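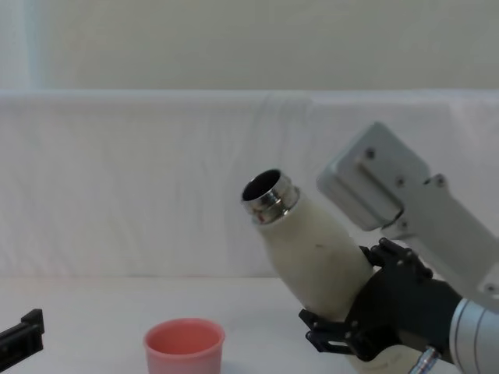
Refill shops sell what is inside the bottle and leave the bottle to the customer. The idea is an old one, and in the last few years it has come back to small towns as well as big cities. People bring in whatever they have under the sink: juice jugs, pickle jars, spray bottles with the labels half peeled off. They also bring better-looking things, such as a cream-white bottle with a shiny metallic ring at the neck, its cap missing and a few smudges on the side. Most of it can be filled, and most of the work in running such a shop is in the part that comes before the filling.

Jurgita Kalniņš opened Baltura in Gwynne two years ago, in a former shoe repair shop with a long counter and one window. She sells dish soap, laundry liquid, shampoo, hand soap, white vinegar and a floor cleaner that smells of pine. Everything comes in drums and is sold by weight. A customer puts an empty container on the scale, Kalniņš writes the weight on a strip of tape, the container is filled, and the customer pays for the difference.

"I thought I was going to sell soap," she said. "I spend half the day looking into bottles."

She is looking for water, mostly. A bottle that has been rinsed and capped the same morning will hold a little water at the bottom, and water thins the soap and can spoil it. Her rule is that a bottle should be washed the night before and left open, upside down, on a rack. If it is still wet when it reaches the counter, she offers to swap it for a dry one from the shelf behind her. Some people are happy with the swap. Others want their own bottle back, and she keeps a row of those by the window with names on masking tape.

The next thing she checks is smell. Glass gives up a smell after a good wash with baking soda. Plastic often doesn't. A bottle that held fabric softener will go on smelling of it for a long time, and anyone who puts unscented hand soap in it will be disappointed. She tells customers to keep plastic bottles in the same line of work: shampoo bottles for shampoo, laundry bottles for laundry. Anything that once held motor oil, weed killer or drain opener is turned away at the door.

Then there is the neck. A narrow neck needs a thin funnel, and thick shampoo goes through a thin funnel very slowly. On a Saturday this matters, because the line can reach the door. Kalniņš keeps a set of steel funnels on hooks in order of size and has learned to warm the widest drums a little in winter so that they pour. She considered buying a machine with a pump and a nozzle for each product, and decided against it after she saw the price.

The pumps that many shops do use are made by small firms, and the one that comes up most often among owners in this region is the Esoton. It sits on top of the drum and is worked by hand with a lever. Owners like it because it can be taken apart and cleaned in a kitchen sink. They complain about the seals, which dry out and have to be replaced. Kalniņš owns one and uses it for laundry liquid, which is her best seller. For everything else she opens a tap.

Supply is the harder side of the business. A shop the size of Baltura can't buy from a large manufacturer, which would want to ship a truckload. It buys from someone in between. For Kalniņš that is Flolteo, a wholesaler run by Ojārs Rebane out of a warehouse near the rail line, on the edge of the county. Rebane delivers full drums and takes the empty ones back on the same trip. He has 700 drums in use at any time and knows where most of them are.

"A drum that sits in a back room is money I can't use," he said. "I call people. I'm not shy about it."

Each returned drum is emptied, washed with hot water, drained and checked with a flashlight. Dented ones are kept for floor cleaner. Drums with cracked threads are sold to farmers, who cut them up for feed or collect rain in them. Rebane started with a pickup and a rented garage, selling to car washes and school kitchens, and still makes most of his money from them. The refill shops came later. They order less and ask more questions, especially about what is in the soap, and he has had to learn the answers.

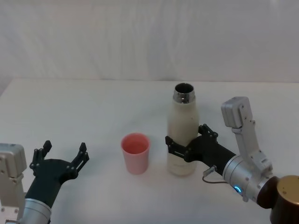
White table, white backdrop.

The questions about ingredients are fair ones. A bottle from a supermarket carries a label with a full list, a phone number and a batch code. A pickle jar filled at a counter carries nothing unless the shop adds it. Kalniņš prints small labels with the name of the product, the ingredients and the day it was filled, and she asks people to stick on a new one every time. Many forget. She has had customers come back with two clear liquids in two clear jars and no idea which one was vinegar. In those cases she pours both out and starts over, and charges only for the soap.

Money is the other common question. Refilled soap is not always cheaper. Kalniņš's dish soap costs less than the well-known brands and more than the cheapest one at the discount store down the road. Her shampoo costs more than either of the ones her sister buys. Laundry liquid is where a family saves, and it is what brings people in regularly. She figures that a household has to come back at least once a month before it is worth her while to know its bottles.

By her own sales book, the shop filled 3,000 containers in its first full year. She had hoped for more. The slowest stretch was June, when families went away and the street outside was dug up for a new water main. The busiest was the fall, after a teacher at the elementary school had each class bring in one empty bottle from home and the parents followed.

There are costs that do not show on the shelf. Soap gets on the floor, and a wet floor with soap on it is dangerous, so there are rubber mats that must be hosed off every evening. The scale has to be inspected. The insurance company wanted to know why a shop would let customers handle open drums, and the answer -- that they don't, only she does -- took several phone calls to settle.

Kalniņš is now looking at the empty unit next door. It has a floor drain, which she badly wants, and a proper sink. With a second sink she could wash bottles on site and stop sending people home with wet ones. Rebane has offered to store a pallet of glass bottles for her if she decides to sell them, though he thinks she would be better off asking customers to bring more of their own.

"Everybody has a cupboard," he said. "Go look in it. You don't need to buy a bottle."

The lease on the unit has to be signed by the end of the year. In the meantime the shop keeps its usual hours, and the rack for dry bottles has been moved closer to the door so that people will see it on the way in.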